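Ruvura Sorting Table Kit, build page

Ruvura is a kit for people who already have a small robot arm at home or in a shared workshop and want to give it a real job. The job is sorting. The arm takes one thing from a full basket and brings it to one of three boxes. We are a small workshop called Atirel, and we make the kit in batches of 100.

In the kit:
3 boxes with colored tops (red, blue, yellow), each with a round hole
1 wire mesh basket
2 gripper fingers, dark, long type
16 screws with washers
1 table cloth, dark green

The arm, the power supply and the things to sort are not included. Please read the mounting notes before you order, because the long fingers fit only on the Fahmy bracket. 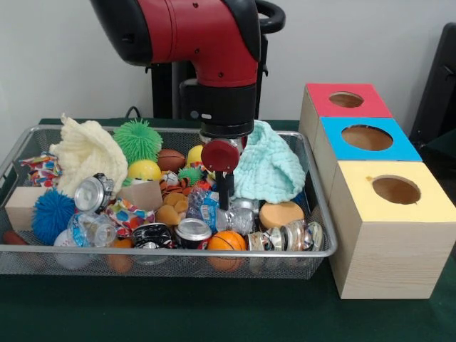
Red and black arm with one finger down among the bottles and cans. Boxes at the right of the basket.

What to put in the basket is your choice. We recommend to start with hard things of simple shape, such as wooden blocks and foam balls. Crushed cans are more difficult, and knitted cloth is the most difficult, as it catches on its neighbors and comes up together with them. For the first tests, keep the basket half full.

Place the boxes in one row from back to front, next to the basket, and teach the arm a drop point over each hole. The point should be high enough that a long bottle can hang free. 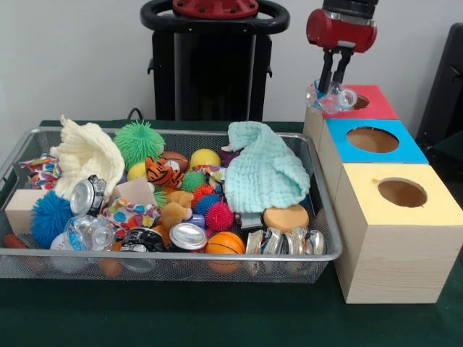

If the object is wider than the hole, it will stay on the top of the box, and the next one will push it to the floor. You can set a size limit for this in the Clorgate software, under "Drop". The default value is good for small toys but too large for bottles that are not crushed.

Assembly takes one evening. The boxes come flat and need wood glue, which you must leave until morning before you use them. Clean the mesh with warm water and let it dry well.

The next batch ships in August. Spare box tops and fingers can be ordered separately, also for the older version of the kit.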